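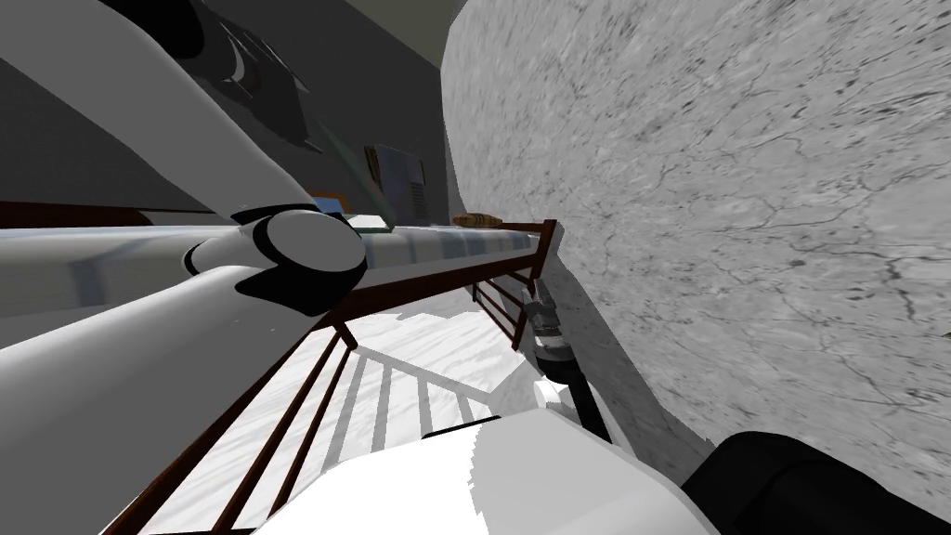

Figure 1. The two-arm model in the simulated room.

3.2 Setup and upkeep of the simulated cell

The cell consists of a white torso with two arms, each ending in a gripper. We loaded the model into Flosteo with the Tkachuk joint package and left the room geometry unchanged. The first task was to set the home pose. In March the arms started from different wrist angles after each reset, and 34 of 300 trial resets ended with a joint at its limit. The cause was an old offset file that the loader read after the new one. We deleted the old file and repeated the test, with no limit errors.

The grippers were set up next. Both fingers must open fully and stay clear of the floor before a run begins. Figure 2 shows the open position with nothing held.

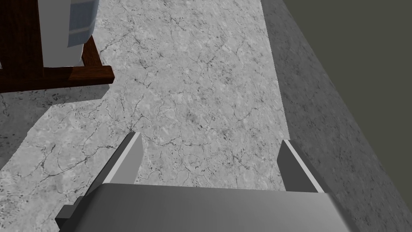

Figure 2. Open fingers above the marble floor.

Guoqing Zou asked whether finger force should be checked at the same time, as the Cason script resets it to the default whenever the model is reloaded. We added the check. Force is now set to 40 percent and written to the log at startup.

The last step was arm reach. Each arm is extended forward from the torso and its joint values are compared with the stored ones. 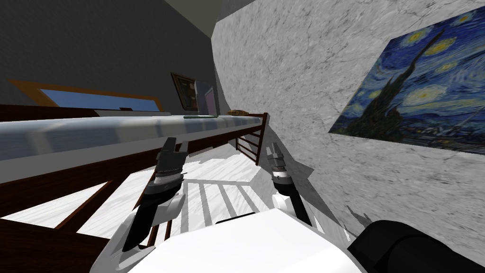 Source: Vollar project renders, September 24, 2020.

Contact settings are reviewed every 800 runs. The offset file is stored with the model, and any change to it requires a new home pose test. Section 3.3 covers the log format.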